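Plotwood Holiday Market
Toy and Gift Bag Table: Safety Checklist with Comments
Checked in December, table 147, before opening

Use this sheet for any table where small toys are laid out and handed over in paper bags. Mark each line OK, FIX or N/A and write a comment if the mark is FIX.

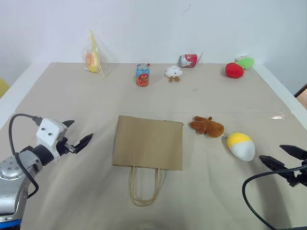

1. Table and cover

1.1 Table stands level and does not rock. OK
1.2 Cover lies flat enough that toys do not tip. FIX
Comment: The beige cloth is wrinkled. Pull it tight from the back and clip it at the corners. Steyn clips are in the supply bin, row 3.
1.3 Cover does not reach the floor on the customer side. OK
Comment: Hem checked by hand. Leave it at this length.
1.4 Cables kept clear of the walkway. FIX
Comment: Tape down anything that reaches the floor.

2. Paper bags

2.1 Bags are dry, with no split seams. OK
Comment: Pulled a few from the Bendeo carton, which holds 200. Bottoms are glued well.
2.2 Rope handles hold when pulled. OK
Comment: Both sides tested on each bag pulled. The kraft bags with twisted paper handles are fine for plush. Do not use them for anything with a glass part.
2.3 Bags wait flat on the table until needed. OK
2.4 Handles do not hang over the front edge of the table. OK
Comment: Small children grab them. Keep checking through the day.

3. Plush toys

3.1 Seams closed, no filling showing. OK
3.2 Eyes and noses do not turn or lift. OK
Comment: Twist and pull each one. The second carton still has to be done.
3.3 Antlers, ears and legs firmly sewn. OK
Comment: Tugged the antlers on the brown reindeer. They are short and there is not much to get hold of, so check the stitching at the base as well.
3.4 Maker's label present and readable. FIX
Comment: Lot 78 from Flultano has some labels folded into the seam. Open them out or set those toys aside.
3.5 No loose ribbons or cords. N/A

4. Containers

4.1 No cracks or sharp rims. OK
4.2 Nothing stacked where it could fall toward the customer. OK
4.3 Small parts kept out of reach of children under three. FIX
Comment: Same remark as last year. Move them to the wall side of the table.

5. Space behind the table

5.1 Wall side clear of tape ends, nails and hooks. OK
5.2 Exit path open. OK
Comment: Empty cartons go to the back hall before opening. Last time they were still here at 10 a.m.
5.3 Extinguisher tag current. OK
Comment: Tag number 192.

Result: may open once 1.2, 1.4 and 4.3 are fixed. Item 3.4 can be done during the morning as long as the toys with hidden labels stay off the table. Recheck sections 1 and 4 at 1 p.m. and put the sheet back in the folder at the front desk.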